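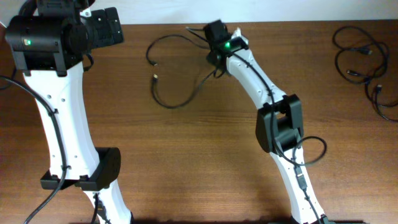
Vosterel two-arm bench kit

Vosterel is the bench kit behind Hirura, our study of how two arms learn to share a job from a small set of recorded demonstrations. Each arm is a white and black unit with a green status light at the joint module, so you can check both at a glance.

We're thrilled with the results! Trained on 300 demonstrations, the Hirura policy finished 108 handovers in a row – our old single-arm method never got close. Saturnino Soler's timing trick, where each arm waits on the other's last movement, made the biggest difference.

The kit comes with 2 arms, cabling and the full set of training logs. Colour choices for the links are coming in September.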